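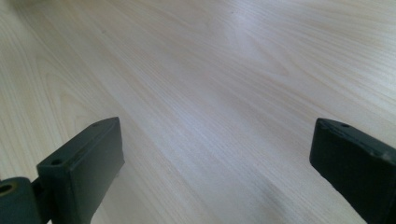
About the School

Our History and Purpose

The Prumeck School of Bookkeeping and Office Practice is an independent school for adults who wish to enter office work or to move forward in it. The school was founded by Raili Manninen, who had spent her working life in the accounts department of a shipping firm and had trained many of its junior clerks. Her first students met in the evening in two rented rooms above a pharmacy. The school has since moved to its own building on Jolby Street, where all classes are now held.

The purpose of the school has changed little. We teach people to keep accurate records, to prepare clear letters and reports, and to understand the figures that pass across their desks. Students come to us from shops, warehouses, kitchens, and family businesses. Many have been out of formal schooling for a long time, and no earlier training in accounting is required for entry to the first course.

Programs of Study

The Certificate in Bookkeeping is the main program of the school. It covers the double-entry method, payroll, sales tax, bank reconciliation, and the closing of the books at year end. Paper ledgers are used during the first part of the course, and students move to accounting software after passing the ledger test. A student who does not pass the ledger test may take it again at the next sitting without further charge.

The Certificate in Office Practice covers business letters, filing, the taking of minutes, scheduling, and telephone manner. It may be taken alone or together with the bookkeeping program. Students enrolled in both are assigned one adviser, who remains with them until they finish.

Short courses are offered to owners of small businesses. Subjects include reading a balance sheet, preparing records for an outside accountant, and setting up a chart of accounts. These courses carry no examination. A letter of attendance is issued on request.

Faculty and Administration

Tiina Aaltonen has served as principal since the retirement of Mrs. Manninen. She holds overall responsibility for admissions, staffing, and the quality of instruction, and she continues to teach the payroll section of the certificate program.

Wafula Obura is head of bookkeeping studies. He joined the school after a career in municipal auditing and is the author of the ledger workbook used in the first course. Hanne Toivonen directs the Office Practice program and supervises the writing workshop, which is open to all enrolled students. Veikko Hyvönen is registrar and should be contacted on all matters of enrollment, transcripts, and fees.

Part-time instructors are appointed each year. All have worked in the field they teach, and each is observed in class by a member of the permanent faculty during the first term of service.

The Hrubý Reading Room

The reading room holds 3,000 volumes on accounting, commercial law, business writing, and the history of trade. Tax guides are replaced each year, and earlier editions are kept for reference. Current students may borrow books for the length of a term. Graduates may use the collection on the premises by signing in at the front desk.

Student Support

The Fovis Fund assists students who are unable to meet the full cost of tuition. Awards of up to $1,000 are made once a year, and applications for the coming year close in November. The fund is supported by former students and by local employers. Decisions are made by the principal and the registrar and are sent to each applicant in writing.

Graduates of the School

More than 2,000 students have completed a certificate since the school was founded. Graduates are employed in medical offices, building firms, school districts, and public agencies, and a good number have opened bookkeeping practices of their own. The school keeps a register of graduates and forwards notices of open positions to those who ask to receive them. Graduates who have changed their name or address are asked to inform the registrar.

Visits and Inquiries

Prospective students may visit the school by appointment and may sit in on one class before applying. Requests for a printed course catalog should be made to the office of the registrar.

Page last revised Apr 20, 2024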